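Chapter 2: Where Does the Rain Go?

I walk the asphalt path through Otwood most Sundays, and I like it best in the rain (my socks don't agree!). It's only 890 metres end to end, but you'll meet nearly every idea in this chapter along it. 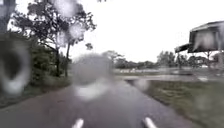 So grab a raincoat and find a path near you. Asphalt sheds water, grass and soil let it soak in, and a leafy tree hangs on to a fair bit before it ever reaches the ground. We'll start with runoff, then get properly muddy with soils on page 26.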